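Guides > Laundry > Getting creases out without an iron

April. By Sum-yee Kwok

Quick one as I'm packing. Four nights at the Vedik guesthouse, no iron in the room, none at the desk either. Same last year. So this is what I do with cotton T-shirts, cotton mix, that sort of thing. Not silk, not wool, don't come to me about wool.

You need a spray bottle, a flat surface, a towel if the surface is rough. Hangers. Ten minutes per shirt plus drying.

Fill the bottle. Mine holds 200 ml and that does a few shirts. Plain tap water is fine. Some people add a capful of fabric conditioner, I did once and got a greasy mark on a navy top, so now I don't. If your water is very hard use the stuff from the kettle once it's cooled.

Lay the shirt out face up. Sleeves out to the sides. Smooth it once with the flat of your hand, neck to hem, don't fuss yet. 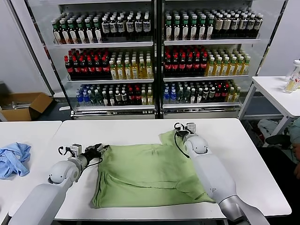
Sum-yee Kwok

Mist it. Hold the bottle a forearm's length off and keep moving. You want damp, no puddles. Go heavier on the hem and along the side seams, they crease worst and they hold it longest.

Now the pulling. Take hold at both sides and tug outwards, gently, then work down in short goes. Then top and bottom, shoulder seam against hem. Never pull on the neckband or it goes wavy and it wont come back. Sleeves last, one at a time, tug at the cuff and smooth toward the shoulder.

Turn over, same again. Lighter spray on the back.

Hang it straight away. Wide hanger if there is one. Top button done up if it's a polo. Bathroom door is good, near a window is better, on a radiator is bad (hard ridge across the middle, ask me how I know).

Deep fold lines from a suitcase need a second go. Spray just the line, press it hard between two bits of dry towel, count to thirty, hang again.

Annelore Lammers emailed to say she uses a hairdryer on the low setting while the shirt is hanging. Works, bit noisy at 6 am. Keep it moving and stay off teh printed bits.

Linen: same method, more water, lower hopes.

Folding so it doesn't all come back is on the packing page, will update that when I'm home.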